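Plugin API 5 and the old loader — is anybody still maintaining it?

Brastano user forum > Development > Extensions

vilmar_k
I want to ask about the loader package. The main program got version 5 in March, and my extension compiles with it, but the loader is still the old one, and in the release notes I find no word about it. My extension has 1,484 lines and half of them are talking to the loader, so I would like to know before I rewrite anything.

Steltham
The loader is in its own repository now. They moved it out of the main tree. It gets its own releases.

vilmar_k
Thank you, I did not know that. I looked in the main tree only. So the old address gives no new versions at all?

Steltham
Correct. The old one is frozen. There should be a line in the readme but it's at the bottom, under the license.

pondhopper
There should be a line at the TOP. I lost an evening to this. I filed a bug on the old tracker and it sat there.

Gillespie Ritchie
Moved your bug over, pondhopper. It's number 722 in the new tracker. Sorry about the wait, the old tracker doesn't send me mail anymore.

pondhopper
Thanks. Can you close the old tracker so people stop posting there?

Gillespie Ritchie
I can make it read-only. I don't want to delete it, there are 402 closed reports in it and people still link to them.

vilmar_k
I have now installed the new loader from the new repository. It starts, but my extension is not found. In the log I see only this:

loader: scanning path
loader: no manifest, skipping

I have a manifest. It is in the same folder where it always was. Did the name change?

Steltham
Name and place both. It has to be in the root of the package and it's manifest.conf, all lower case. Old one was Manifest in the meta folder.

vilmar_k
Now it is found. But I must say that I don't understand this decision. With the old place I could keep the meta folder the same for all my extensions and copy it. Now I must touch every package by hand.

Gillespie Ritchie
The scan was slow on network drives because it opened every subfolder. Looking only in the root fixed that. You can still keep a meta folder for your own files, the loader just ignores it.

dondgate_dev
I am with vilmar on this one. At Dondgate we keep all extensions on a local disk and never saw a slow scan. A setting would have been enough: old place, new place, you choose.

Steltham
And then every bug report starts with "which setting do you have". No thanks.

dondgate_dev
Other programs manage it. One line in the config file is not a burden for anyone.

Steltham
It's a burden for the person who tests both.

vilmar_k
Please, I did not want to start a fight. I can live with the new place. My wish is only that such a change is written in the release notes, with the old name and the new name next to each other. I read the notes slowly and with a dictionary, and when a thing is not there, I believe that it did not change.

Gillespie Ritchie
Fair. I'll add a page about moving from the old loader. If you write down what you had to change, I'll use your list.

vilmar_k
I will do it gladly. Until now I have these:

Manifest in the meta folder becomes manifest.conf in the root.
The key "entry" becomes "main". With the old key I get no error, the extension simply does nothing — this cost me the most time.
Paths in the manifest are now relative to the package and not to the program.
The function that returned the list of loaded extensions now returns it sorted by name. My code expected the loading order.

pondhopper
The last one explains my bug! I was taking the first item and assuming it was the core extension. Will check tonight.

Gillespie Ritchie
Silent "entry" is bad, I agree. It'll print a warning in the next release. The sort order stays, but I can add a second call for the loading order.

vilmar_k
That would be perfect for me. I changed the four points in my package for the Vilela build also, and there it loads without complaint. I will put the complete list in the new tracker, so that it does not get lost in this thread.

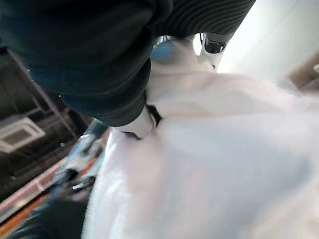

dondgate_dev
Please add the path change for shared libraries to the list too. Ours were still looked up from the program folder after the update, and I had to set the full path in the manifest before the loader would take them.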